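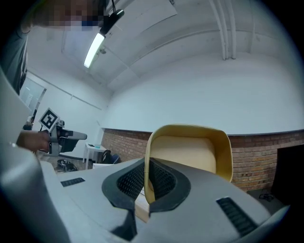

Hello all,

I want to come back to the chairs for the reading room in Stunescombe, before we order more of them. I have tried the Kaewsai model at a table for one week and I am mostly content with it. The shell is molded plastic in mustard yellow, with a rounded backrest, and inside is a beige upholstered cushion. The rim at the top of the back is easy to take hold of, so I would move the chair from there and not pull it by the cushion. My only complaint is the seat height, which for me is 2 cm too low at our tables.

On Friday someone wrote to the list:

> We need 16 chairs for the reading room and 6 for the
> corridor. Does the yellow one come without the cushion?
> I am afraid the light fabric will look dirty by January.
> Also, are they too heavy to move every evening?

I asked the shop, Iltasora, and they say the cushion can be ordered separately, also in dark gray. The price is the same. For the weight I can only say that I carry one chair up the stairs without a rest — but I would not like to carry 20.

If we take the Skurnov chairs for the corridor instead, please remember that they do not have any cushion at all. Could you please write which color you prefer before I answer the shop?

With kind regards from the furniture group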